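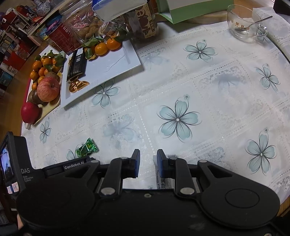
Fig. 6: Hand-held gripper with two blue finger pads.

Changing the nozzle on the Druren printer

These steps are for the Druren with the Stilberg hot end. If you have the older Butholm hot end, the heater block has a different shape and the wrench in the kit does not fit on it. For this one please use the Butholm sheet.

You need: the new nozzle, the small nozzle wrench, an adjustable wrench, and a brass brush.

CAUTION: The nozzle must be changed while it is hot. Wear gloves and do not touch the heater block. Keep the brush away from the heater wires while the power is on.

1. Home all axes. Then raise the head until you have enough space for your hand under it.

2. Heat the nozzle to 200 degrees and wait for three minutes. The display shows the temperature earlier than the whole block reaches it.

3. Unload the filament from the menu. If it does not come out, let the nozzle cool to 170 degrees and pull slowly with the hand. Then heat again to 200.

4. Clean the outside of the old nozzle with the brass brush.

5. Hold the heater block with the adjustable wrench. Turn the nozzle counterclockwise with the nozzle wrench. The block must not turn, otherwise the thermistor wires can break.

6. Put in the new nozzle and turn it until it touches the heat break inside. Between the nozzle and the block there should stay a small gap. If there is no gap, take the nozzle out, turn the heat break a little down, and try again.

7. Tighten the nozzle while it is still at 200 degrees. Do not use big force, the thread in the block is soft.

8. Load the filament and push out some plastic. Look at the top of the block for a leak.

Note: Nozzles from Purves are longer than the original ones. After you mount one of them, lower the bed before you home the Z axis, or the tip can scratch the plate.

Note: The Z offset is always a little different after the change. Do the Z offset setting again before the first print, also when you used the same type of nozzle.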